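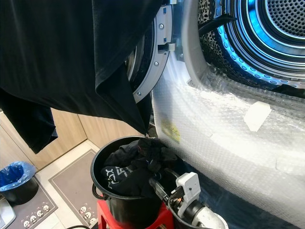
A black T-shirt and an open front-loading washing machine.

TRESELL ASKS THE COUNTRY TO PLEASE WASH ITS T-SHIRTS LESS

Clothing repair company opens its May "Wear It Again" month, against the advice of its own sales department

Tresell, the mail-order clothing repair company, will spend the whole of May asking customers to do less laundry. The campaign is called Wear It Again. It comes with a free printed guide, a mending offer and a mild sense of unease in the accounts office, where somebody has pointed out that worn-out shirts are how the company pays its rent.

The idea came from the mending room. Last winter the menders began writing down why each garment had been sent in. They had expected dogs, bicycles and barbed wire. Of the 913 items they logged, 782 arrived with damage the menders put down mostly to washing and drying: thinned fabric, twisted side seams, collars that had given up, and the small holes at the front of a T-shirt that everyone blames on moths. Dogs came a distant second. There was one lawn mower.

"We kept getting letters that said 'I have taken such good care of this,'" said Regula Auer, who runs the mending room. "And they had. They had washed it after every single wearing, hot, with half a cup of detergent. I have seen dish towels treated with more mercy."

Auer is at pains to say that she is not against washing. Socks should be washed. Underwear should be washed. Anything worn to the gym should be washed, soon, and she would rather not discuss it further. Her quarrel is with the sweater that spent two hours at a dinner table and the jeans that went to the post office and back.

The guide, also called Wear It Again, runs to 24 pages and was written by the menders themselves, which accounts for the tone. It covers airing, spot cleaning, water temperature, how full is too full, and what to do about buttons before they are lost instead of after. A chapter on dryers is titled "Oh Dear." Lint, it explains, is your clothes. The chapter is short.

Among its other advice:

Turn dark cotton inside out, every time, including when you are tired.
Close zippers before washing. An open zipper is a small saw.
Use cold water unless there is a reason not to. "It feels cleaner" is a feeling.
Use less detergent than you think. Then look at the amount and use a bit less.
Hang a shirt by an open window overnight before you decide it is dirty. Many shirts are innocent.

During May, anyone who orders the guide can also send in one T-shirt for mending at no charge beyond postage. The offer is open to the first 300 customers and is limited to holes smaller than a thumbnail, the thumbnail in question being Auer's. Black T-shirts are especially welcome, as the mending room has bought a great deal of black thread and would like its shelf back.

Two other businesses are taking part. Gurine, which makes wooden clotheslines and drying racks, will include the guide with every rack it ships during the month. Kaewmanee, a small chain of neighborhood laundromats, will keep a stack of copies beside its change machines. That a laundromat has agreed to hand out a booklet suggesting its customers come less often has been remarked on inside Tresell more than once. Kaewmanee's reply was that its machines could use the rest.

The month will end with an evening repair class at the Plernari community hall, starting at 6:30 p.m. Menders will teach darning, patching and the replacement of a shirt button so that it stays replaced. Needles and thread are provided. Guests should bring something with a hole in it and are asked to choose a garment they would be willing to hold up in front of strangers. Coffee will be served well away from the white linen.

Tresell has set no target for the campaign. A proposal to measure its success by a fall in orders was raised at the planning meeting and has been referred back for further thought.

About Tresell

Tresell mends clothing by mail. Customers send in a garment with a note, and the garment comes back fixed, sometimes with a note of its own. The company repairs knitwear, shirts, trousers and coats. It does not repair umbrellas, although people keep trying.

Copies of the guide and places in the repair class can be requested from the Tresell mending desk. Press questions should be marked for the attention of Regula Auer, who answers them after lunch.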